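About Grendilus Workshop

Grendilus is a shared workshop for people who build automation at home scale and need more floor, more power or more tools than a home has. We occupy a single ground-floor unit divided into a machine room, an electronics room and the cell area. Members pay monthly, hold their own key fob and work on their own projects. Staff run inductions, maintain the equipment and teach a small number of courses.

This page describes how we started, who works here, what we run and how the house build is put together. For prices and the booking calendar, see Membership.

How we started

The workshop began in Angus McPhee's garage as a bench, a drill press and a three-axis gantry made from drawer slides. The gantry never held position well enough to be useful, but four other people asked to come and work on it, and the garage stopped being large enough. The first lease was signed in December, on a unit of 1,498 square feet that had been a carpet showroom. We kept the carpet in the cell area. It is easier on the knees than concrete when running cable, and dropped parts do not bounce as far.

There were 15 members when the doors opened. Membership is now capped at 200, a figure set by fire occupancy and by how many people can reasonably share two lathes.

Who works here

Angus McPhee - workshop lead. Machine room, electrical sign-off, purchasing. Previously a maintenance fitter in a bottling plant.

Noeline Treloar - controls and safety. Writes the risk assessments, teaches the robot induction and approves every program that runs above reduced speed.

Brodie Hoani - mechanical. Grippers, brackets, fixtures, anything that has to be machined twice.

Ebony Rutherford - software. Maintains Fagerlund, our cell logging and job-queue program, and the network it runs on.

Tayla Wihongi - courses and membership. First contact for tours and school visits.

What we run

The machine room has two manual lathes, a knee mill, a bandsaw, a drill press and a small CNC router for wood and plastic. The electronics room has six benches, each with a soldering station and bench supply, plus a shared oscilloscope and a reflow oven. 3D printers are in the corridor cabinet and are free to use with your own filament.

The cell area holds the shared robot and a set of worktables that can be clamped, shimmed and torn down between projects. Members may bring in their own small arms and gantries. Anything that can exceed hand force must be inspected by Noeline before it is energized.

The house build

Most members have a private project. The house build is the one that belongs to the workshop, and it is where new members learn the cell. It is called Ikby. The task is bin picking: take loose blocks out of one metal bin, put them in another, and repeat with no person involved. We chose blocks for their simple geometry and because they are cheap to replace. The difficulty is in how they lie.

The requirements were fixed at the start and have not changed much:

The bins sit on a wooden tabletop and are held with ordinary bench clamps. No welded fixtures.
The gripper must be serviceable with hand tools.
All cable and hose dressing is external and can be replaced without removing the tool.
Any member who has completed the induction can restart the cell from the written procedure.

The first gripper was a commercial parallel unit on loan from Fondholm, a local machinery reseller. It worked well on single blocks in open space and poorly on anything near a wall. Brodie then built the present series in the machine room. Each version is logged with its drawing number, finger length and the reason it was retired.
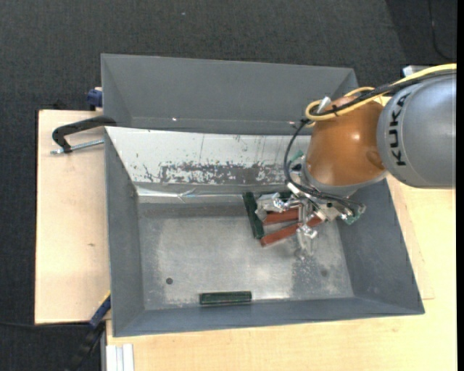 Clusters remain the main source of failed picks. When several blocks lie across one another, a finger that comes down in the wrong gap will push the pile before it closes. The current approach is to rank the candidate grasps by clearance on both sides, try the best one at low speed and, if the measured finger gap does not match a block width, open, retract and rank again. After three misses the arm moves to another part of the bin. A block lying by itself is usually taken first, which clears the easy work and leaves the cluster for last. Ebony has argued for the opposite order. Both are selectable in Fagerlund.

Bin walls are the second source. A sloped wall helps by returning blocks toward the floor, but it also limits the approach angle of the wrist. We hold a 15 mm margin in software. Members who want to reduce it should talk to Brodie first and expect to make the replacement fingers themselves.

Lighting is the third. Bare metal reflects, and the reflection moves as the arm moves. Matte coverings have been tried and they wear. The present settings use two exposures per pick and discard the one with more saturated area.

A standard test is 200 consecutive attempts with no hand in the cell. Results go in the log whether they are good or not, and the log is open to all members on the workshop network. The most recent complete set is from version six of the fingers, and almost all of its misses were in clusters.

Cell rules

Induction first. It takes one evening and is repeated if you have been away for a year.
Reduced speed with the pendant in hand for any new or edited program.
Check clamps on both bins before power-on.
Nothing goes on the tabletop that is not part of the job.
Write down what you changed.

Courses and visits

We teach an introduction to robot programming, an introduction to pneumatics and a two-evening class on cable dressing, which fills faster than the other two. Schools may visit in groups of up to 12. Tours for prospective members are arranged through Tayla, and closed shoes are required past the front desk.

Page last revised Feb 20, 2022.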